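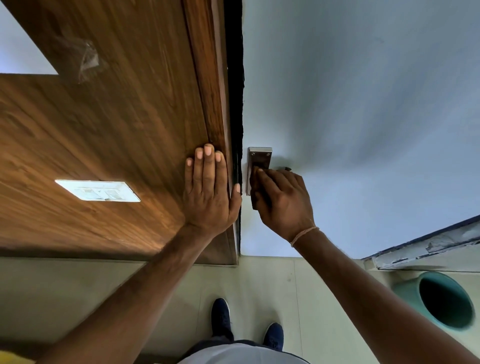 Brandine is back on its wheels at Nilanwood

The Nilanwood workshop has its cleaning robot running again, and the rebuild is a lovely piece of work. Brandine, the two-armed machine that learns housework from recordings of people doing it, spent most of January on the bench with both wrists off. It now has new finger pads, a fresh set of wrist bearings and a head camera that finally agrees with its hands!

The pads were the main reason for the overhaul. The old ones had gone shiny from handling damp cloths and slid on lever handles, so the robot would press down, lose its grip and start again. Their replacements come from Chevalier, a softer ribbed type that clips on without glue, and swapping a full set takes a few minutes with a small hex key. The team checks them every 300 cycles and turns them end for end before throwing them out.

Camera alignment took longer. The bracket had crept forward on its two screws, enough to put the fingertips a little to the left of wherever the software thought they were. It was reseated with thread lock and checked against a printed board at three heights, a job of 70 minutes once the lights were sorted out.
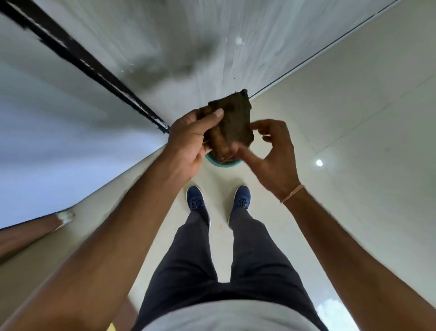 Then there was the library of human recordings to go through again. Of 1,284 clips of door and cloth work, 1,241 made it into the new training run. Most of the rest had the hands out of view at the moment that mattered. Cloths are still the hard part, as they never fold the same way twice, and the wrist torque limit has been set low while the new bearings wear in.

Bucket work starts next, with splash sleeves on both forearms and a wipe-down of the wrist seals after each session. A second machine, Jiltbridge, gets the same pads and bracket in March. Spare bearings are in the blue drawer under the charger.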